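The White Pieces

A story

The chess set came with the apartment. It was in the kitchen drawer under the dish towels, the pieces in a bread bag and the board slid in sideways, and the landlady said I could keep it or throw it out.

I kept it. I had moved to Bralledley in February for a job at the Zullard plant, checking gaskets, and I had four boxes and a chair. I was glad to own something that was already there when I arrived.

For a while I did nothing with it. I worked, came home, heated soup, went to bed. The plant ran two shifts and I had the early one, so by three in the afternoon I was done and the day was still sitting there. I walked up to the river and back. I bought a lamp. I bought a table from a couple on Boutros Street who were moving to be near their daughter, and the husband helped me carry it the 98 steps up the hill. I know it was 98 because he counted them out loud.

Once the table was in, the kitchen looked like a room someone lived in. I put the board on it. I put the pieces out and found they were all there except one white pawn.

I looked in the drawer. I took the drawer out and looked behind it. I shook out the bread bag and all the dish towels. Then I used a bottle cap for the pawn and played a game against myself, which white lost.

My mother had taught me to play. She had learned from her brother on the boat over, and she played the way she drove, slowly and with great suspicion. She never let me win. When I was nine I knocked the board off the table after a bad game and she made me pick up every piece and say its name before I put it back. She did not raise her voice. We set it up again and I lost again.

I called her after that first game in the kitchen and told her about the bottle cap.

"Which pawn is it?" she said.

"They're all the same, Ma."

"They are not all the same. Which one did you put the cap for?"

I said the one in front of the king.

"Move the cap over to the edge," she said. "Give the king a real one."

So I moved the cap over to the edge. After that we played by phone on Sunday nights. She had her board and I had mine, and we read the moves to each other. She was white for the first game and I was white for the next, and on my board the cap stood in for whichever of us had it. She was never allowed to forget it. If I took the cap I would say, "I took your cap," and she would say, "I have a whole pawn here, I don't know what you took."

Her eyes were getting worse by then. She could find the pieces by touch but she would mix up the rows, and sometimes I would hear her tapping along the side of the board with her fingernail, counting up to where she wanted to be. I waited. I got used to the sound of it.
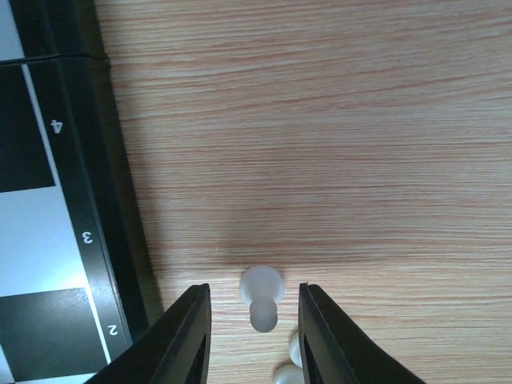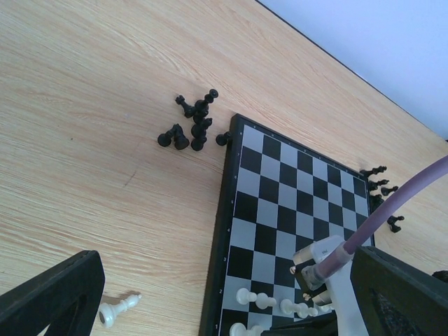
THE BREDBY QUARTERLY - NO. 52 - PAGE 4

In the spring she stopped wanting to finish games. We would get eight or ten moves in and she would say, leave it there, we'll pick it up next week. Then next week she would want to start over. I left the pieces standing anyway. I ate at the counter so I wouldn't bump anything.

My sister went to stay with her in June. She called me at the plant, which she had never done, and I stood in the hallway by the time clock with my ear protection around my neck and listened. Then I went back and checked gaskets until the end of the shift. I don't know why I did that. There were a lot of gaskets left in the bin and it seemed like a thing that had to be completed.

The bus down took most of a day. I had her for six days after I got there. She slept through a good part of it. One afternoon she was clear and asked me where we were in the game, and I told her it was her move. She thought for some time.

"Is it a good position?" she said.

"You're ahead."

"I know I'm ahead," she said. "I asked you if it was good."

I told her it was pretty good. She said all right, then leave it.

When it was over my sister and I cleaned out the house. There was not much, and we did not argue. My sister took the sewing machine and the good pans. I took the winter coat, because it fit me, and a cookie tin I did not open until I was back in my own kitchen.

The game was still on the table. Some dust had settled on the board. I stood there in my jacket and looked at it for a minute, and then I opened the tin.

It was mostly buttons. There were also two keys, a thimble, and a roll of stamps from years ago. At the bottom was a white pawn. It was smaller than mine and made of wood, and the felt had come off the base. It must have come from the set we had when I was a kid, the one I knocked on the floor. I had believed for my whole life that I picked up every piece that night. I had said all their names.

I took the bottle cap off the board and put her pawn in its place. It looked wrong next to the others, too short and too yellow, and it wobbled. I folded a corner of newspaper and put it under the base, and then it stood.

I didn't finish the game. I wrote the position down on the back of a gas bill and put the bill in the drawer, under the dish towels. Then I cleared everything off, white and black, and wiped the board and the table with a damp rag. The wood had a ring on it from a cup I didn't remember setting down.

There is a woman downstairs with a boy of about seven. He is on the steps most afternoons with nothing to do. The next week I asked her if he knew how to play, and she said no, and I asked if he would like to.

He came up after supper and sat on the chair, and I sat on the step stool. He picked up the small pawn first. He asked why it was different.

"It's older," I said. "That one goes on the edge."

He put it on the edge. Then I showed him how the others went.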